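Vorkura: celebrity rumour posts, data card

Version of 2 April 2024. Maintained under the Flurkstead text collection.

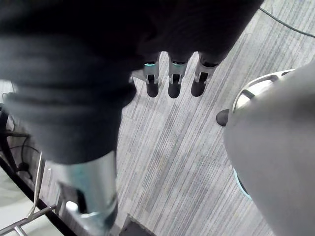 What does one record in Vorkura contain?
A single public post repeating an unconfirmed claim about an entertainer, with its claim type, its attribution wording and a status label.

Contents
The set holds 2,308 posts from entertainment blogs and gossip columns, in English. Claim types are relationship, property, contract, health, feud and other. Posts touching on the health of minors were removed before labelling.

Fields
post_id: string, stable between versions
text: body of the post, with names replaced by numbered tokens
claim_type: one of the six values listed under Contents
attribution: the phrase used to credit the claim (e.g. "a source close to the couple"), empty if none
status: confirmed, denied, open
split: train, dev, test

Splits
The test split has 195 posts, all from blogs absent from train and dev. Dev was drawn at random. Reposts with the same body text were collapsed to the earliest copy; paraphrased reposts were left in, so near-duplicates occur between train and dev.

Labelling
Guidelines are in the file Kelisura, which runs to 13 pages. Each post was labelled twice and disagreements were settled by a third reader. A claim is marked denied only when the denial came from the entertainer or a named representative. Silence is coded as open.

Known problems
Around 9 per cent of attribution fields include trailing punctuation. Tokens are numbered per post, so the same entertainer cannot be followed from one post to another. Status labels were fixed in December and have not been revised for later statements. Humour columns are sometimes labelled as sincere claims.

Use
Intended for work on attribution and hedging in entertainment writing. Do not use the status field as evidence about any individual. Attempts to reverse the name tokens breach the licence.

Related
Maglaya, a companion set of printed magazine captions, uses the same claim types but has no status field.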